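Section 6. Setting up the open day demonstration

Read this section before you let visitors handle the Prusar hand-held grippers. It covers the garment table talk and the bed demonstration used at the Marner open day on 7th April. Section 5 explains how to pair the grippers and should be finished first.

6.1 Before visitors arrive

1. Charge both grippers overnight. The charge light goes out when the battery is full.

2. Wipe the finger pads with a dry cloth. Do not use alcohol on them.

3. Make the bed and pull the bottom sheet smooth. A printed sheet is fine.

4. Choose one large garment with long sleeves. Thick knits are easier for first-time users than shirts.

5. Open Galex on the laptop and start a new session. Name it after the host, for example "Arellano" or "Cuevas," so the recordings can be sorted later.

Note: Each gripper stores up to 1,000 short recordings. Clear the memory if fewer than 12 spaces are left.

6.2 Laying out the garment

1. Spread the garment on the bed with the front facing up.

2. Pull the sleeves out to the sides. Leave small wrinkles as they are.

3. Hold one gripper in each hand. Keep your fingers behind the pivot pins.

4. Bring one gripper to the end of a sleeve and hold the other open over the body of the garment.
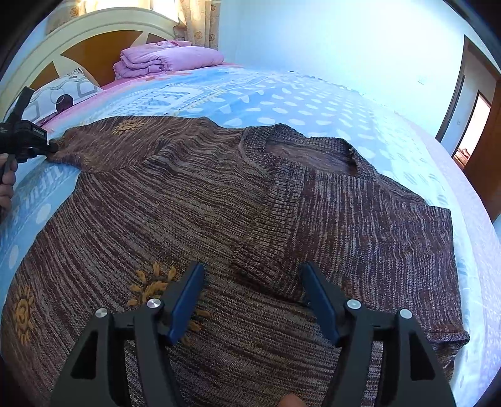
Do visitors need any experience with robots to take part?
None is needed. A person who can fold a sweater by hand can learn to use the grippers in a few minutes, and the host stays next to them the whole time.

5. Tell the visitor to move slowly. Galex drops a recording if the gripper is swung too fast.

CAUTION: The links close like scissors. Keep fingertips, hair and jewelry away from the gaps between them. Children under 12 may watch but may not hold a gripper.

6.3 Picking up the fabric

1. Lower the open gripper until the pads touch the cloth.

2. Squeeze the handle gently. The pads should take up a ridge of fabric and leave the rest lying on the bed.

3. Stop squeezing when you feel resistance. More force does not give a better grip and can mark a soft knit.

4. Hold for two seconds, then lift or fold. 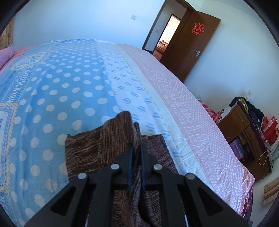
Fig. 6-2. Jaws closed on a raised fold of knit.

5. To let go, relax your hand and wait for the jaws to open fully before you move away. If a thread catches, set the gripper down and free it by hand.

Note: Refugio Cuevas lets each visitor make two practice pinches before recording starts — this is a good habit for every host to follow.

6.4 Talking points for hosts

Keep the talk short. Visitors at the March trial day asked mostly what the recordings are for. Tell them that the Gál arm in the main hall learns folding from recordings made by people, and that the arm uses the same type of finger pads. Crisóforo Arellano runs the arm and will take technical questions there.

Groups should be no larger than six. Send latecomers to the next group.

6.5 After the last group

1. End the session in Galex and wait for the word "Saved."

2. Check the pads for lint and wipe them again.

3. Close the jaws before putting the grippers in their case. The case will not latch if they are open.

4. Write any faults on the card inside the lid. If a pivot pin feels loose, do not tighten it yourself. Mark the gripper "Out of use" and return it to the Marner service desk.

For error codes, see Section 7.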